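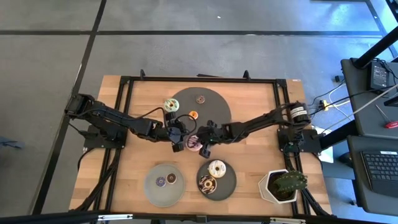 June 2018

Up early to get the doughnuts sorted before anyone else wanted the kitchen. Lacey had asked me to do a plate or two for her do at the Bramwell rooms, and I said yes without thinking how long it takes to make them all different. One dough, one lot of oil, and then what felt like every bowl in the house with a bit of icing in the bottom.

I made the dough last night and left it in the fridge. 533 grams of flour, which is an odd number, but I was using up the end of a bag and it came to that, so I worked the rest out from there. It had come up well by the morning. I rolled it out on the side, cut the rings with the bigger cutter and the middles with the cap off the vanilla bottle, as usual. The middles I fried first to see how the oil was. The first ones went too dark and I ate those standing up.

Frying took longer than I wanted. I can only do a few at a time in the Dollo pan and it loses heat if I crowd it. Had the back door open and the window open and the kitchen still smelled of oil all day. It is in my jumper now.

Then the icing. Pink first, because that's the one everybody goes for, then a bit of melted chocolate flicked over from a fork. The pale green was meant to be pistachio but I couldn't face shelling them, so it is plain icing with a drop of colouring, and I put sprinkles on it so that it would look like more trouble had been taken. The purple got sprinkles too. I wanted blackcurrant in that one and used the cordial, and it came out stronger than I thought it would. Fine on a doughnut, too much off a spoon.

Orange was the best of the lot. Juice and zest and a lot of icing sugar, put on while the doughnut was still a bit warm. The colour is bright, more than I would have chosen, as I was heavy-handed with the bottle. I also did a white one, a plain chocolate one and another chocolate one with white drizzled across. My drizzle is never even. It starts with a blob and then goes thin.

Farzad rang in the middle of all this to ask what time to be there and whether he should bring plates. I said I had plates. I do, though they don't match. I used to own a whole set from Prakia and I think there is one bowl left from it, which I keep pegs in. What I had to choose from was the big dark grey one, round, the smaller charcoal one and the light one with a bit of green in it. I tried the colours against them before I took anything over. The white icing looks very good on charcoal. The purple I liked best on the pale plate. On the big one you can put nearly anything, and I left plenty of room on it so that people could get their fingers round a doughnut without touching the next.

I had meant to bring the cake stand down from the top cupboard, but I couldn't reach it without the steps, and the steps are still at Lacey's from when she did her hall. So flat plates it was. I think they look better like that, to be fair. A stand makes people feel they have to wait for a speech.

Getting them there was the part I was worried about. I used the two shallow Wurutov boxes with baking paper in the bottom and one layer in each, and drove like an old woman. The speed bumps by the school are bad. One of the spare pink ones slid and left half its icing on the side of the box, so that one was mine. The rest were all right. Carried the plates separately, wrapped in tea towels.

Bill for the lot, with the oil and the colourings and a new bag of icing sugar, was £14. Lacey wanted to give me it and I told her not to be daft, and then she put it in my coat pocket, where I found it when I got home. I will buy her something with it.

People came in dribs and drabs. There was tea from the urn and squash for the little ones. Lacey's great-aunt, who is 93, had a chocolate one and then asked for the green, and said she couldn't tell what flavour it was. I told her it was green flavour. She finished it, anyway. Farzad had the orange and wants me to write down how I did the glaze. I said I would, but I didn't measure it, so it will be a guess. He also brought plates after all, paper ones, and I was glad of them by the end.

One small boy licked the sprinkles off and put the doughnut back. His mum was mortified. I moved it to one side and said no more about it.

Home a bit before 6. Washed up – the oil pan twice and it still isn't right – and let the oil cool on the back step with a lid on. I must strain it tomorrow or throw it out, I haven't decided. There is a ring of purple on the worktop that doesn't want to shift. I have put bicarb on it and left it for the night.

For next time, if there is a next time: make the icings the night before and cover them, as it was the bowls that slowed me down. Buy a proper small cutter. Fewer chocolate ones, more orange. Lacey has already mentioned October for the autumn one, and I said I would think about it, and she wrote it in her diary while I was saying it. Cinnamon might be nice for that, or apple. Something with less colouring in it, at any rate. My thumbs are still pink.

Had beans on toast for tea as I couldn't look at anything sweet, then one of the middles with a cup of tea at nine o'clock. They had gone a bit hard on the outside. Rang Mum, told her how it went and promised to drop a couple round in the morning. Need to remember the steps from Lacey's. Also washing-up liquid, eggs, and the bulb for the landing.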